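Plalow Bar Pull, Dark Bronze Finish

Cabinet hardware / Pulls / Bar pulls

Price: $14 each
Sold singly, with 2 machine screws per pull
Finish: dark oil-rubbed bronze
Shape: round rod, collar near each end, rounded end caps, flared posts
Mounting: from behind, through the drawer front
Stock: usually ships Monday

We sell a lot of bar pulls, and most of the copy written for them is nonsense. A bar pull doesn't transform a kitchen. It gives you something to hold while you open the drawer, and if it's well made you stop noticing it by the second week. The Plalow is well made. Whether it's worth $14 when you can get a plain rod on two pegs for much less is a fair question, and we'd like you to ask it before you order a box of them.

What you pay for

Mostly the posts and the collars. A cheap bar pull is a length of tube with two straight legs, and the legs are where it goes wrong: the contact point is narrow, the screw gets overtightened, and the leg bites a ring into the finish of the drawer front. The Plalow posts flare out into a round foot, a bit like a mushroom turned over, so the load is spread wider. We've taken these off test drawers and found a faint mark on soft pine and none on walnut.

The collars are decoration. Plalow's own leaflet says they "reinforce the grip zone," and we don't believe it. They do give the rod a little weight at the ends, and they look right on a frame-and-panel kitchen where a bare tube looks like it came off a filing cabinet.

The finish

Oil-rubbed bronze means whatever the maker wants it to mean. Some are nearly black, some are brown with copper edges scrubbed in at the factory to suggest a hundred years of hands. Plalow's is dark and even, with a soft shine along the rod. We like it on medium-brown wood with a visible grain. On white paint it reads as black from across the room, and if black is what you want, buy black.

Please don't order these to match hardware you already own in the same named finish from another maker. It won't match. Order one, hold it next to the old one in daylight, then decide.
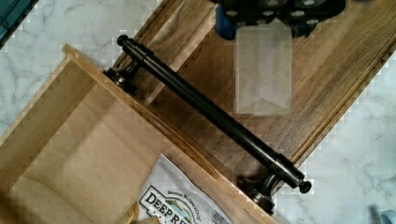
Serena De Luca wrote to us in October that the finish is the least of it and what buyers should worry about is the screws. Her drawers have a separate front fixed over the drawer box, so the screw has to pass through both, and the ones supplied were too short to catch. She spent an evening driving around for longer ones and wanted to know why the page didn't warn her.

She's right, and the page does now. The supplied screws suit a single-thickness front. If your drawer is built as a box with an applied front, measure through both boards before you order and pick the long screw pack from the drop-down. The alternative is to drill a wider clearance hole from inside the box and sink the screw head into it. It works, it's fiddly, and you will want a stop on the bit.

Marking and drilling

Take the hole spacing from the pull in your hand. Paper templates stretch, printers scale things, and a hole that's off by a hair on one side will pull the post over at an angle you'll see every morning. We sell the Bulska drilling jig for this at $89. For a full kitchen it earns its keep. For a dresser with a few drawers, a scrap of hardwood with two holes in it does the same job.

Drill from the face with a backing block clamped behind. Snug the screws by hand. If the pull rocks, look for a crumb of sawdust under the foot before you reach for the driver.

How long does it last?

Plalow claims the finish was tested to 2400 pulls. On a silverware drawer opened a few times a day that isn't very long, and we said so to them. Their answer was that the test was stopped there with no visible wear. Maybe so. Our own set has been on the packing bench drawers for two winters, and the rods have lightened slightly in the middle where fingers go. The posts and end caps look new.

Clean with a damp cloth. Skip metal polish, which will take the dark coat off and leave you with a patch you can't put back.

Other options

The Cocco pull is slimmer and a few dollars cheaper, with straight posts and no collars. Fine on light drawers. The Arkham is heavier, and its square ends catch pockets.

Returns

Unmounted pulls come back for a full refund. Pulls with thread wear or screwdriver marks don't. Order one first if you aren't sure; single-pull orders go out in a padded envelope at the lowest postage rate.

Questions about screw length go to Settimio Greco at the parts desk. Have your board thickness written down.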